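Omholm sorting bench: progress report to the Keltberg fund

2 min read

Dear Ginevra Tedesco,

We're really pleased with how the mixed-items work is going! The grant stands at 1,556 spent, with 200 held back for spare trays, and the bench is in daily use.

The items are the fun part. Rania Kassab wanted everyday things that don't resemble each other, so the metal bin now gets sunglasses and a paintbrush in with the small stuff.

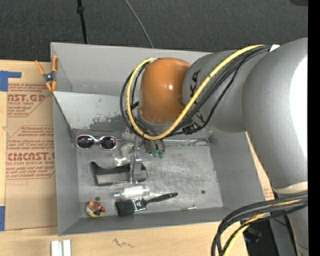

Korkor Abugri has written up handling notes for each item, and they're a joy to read (the sunglasses get a full page). We've settled on small mixed batches, and the item list has grown to 16.
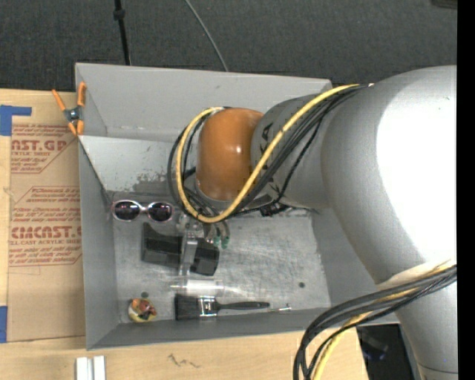
Next we'd like to add soft goods, mostly cloth and sponges. Tamsin Szabo is pricing them now and expects to have the list to you in August.

Last updated: 2021-06-13

Related
Layug item list, second draft
Trutow bench: first report
Handling notes: brushes and pens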